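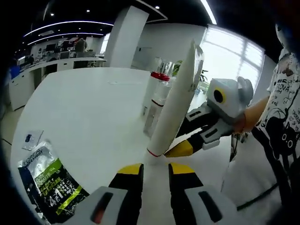 the big white table by the window, plus my tall tube and the hair packet

celletti_fan
OK so I finally have a proper table for my bottles and bits and I'm already running out of it! The tall white tube with the thin red band near the bottom is the one doing my head in. It's so skinny that one nudge and it's over (last time it took a pot of conditioner with it). Where do you lot keep yours? Standing up, lying down, in a drawer?

Dorbridge80
Lying down, always. I've got a shallow tray from Desmet that cost me £21 and everything long goes in that. Lovely light by that window by the way, I'm jealous.

mossy_kettle
Disagree with lying down, you end up rummaging and never see the labels. Stick it in a tall jar! You've already got a clear container back there by the plant with tall things in it, so get a second one and be done.

Dorbridge80
Jars are dust traps though. I had 2 in the bathroom and gave up on both.

mossy_kettle
Then wipe them?? It takes a minute.

pinwheel
Can I ask about the L'OREAL packet at the front, the one with the big 4 on it? I buy sachets and packets in bulk when I'm over in Codorley and they slide about all over the place. I've started filing them upright in an old recipe box and it's been brilliant, the little clear sachets fit as well.

celletti_fan
Ooh a recipe box, I like that. My gran's is in the loft somewhere. The packet's hair stuff, I haven't opened it yet so no review from me, sorry!

tallboy1175
I'd move the lot away from that window before summer. My shelf gets full sun from April on and a cream I had there went all runny and horrible.

mossy_kettle
The plant would disagree, it's got the best spot in the room.

celletti_fan
Plant stays where it is. Going to try the jar first, and if the tube goes over again I'll give Dorbridge80's tray a go. Does Desmet still do them in white?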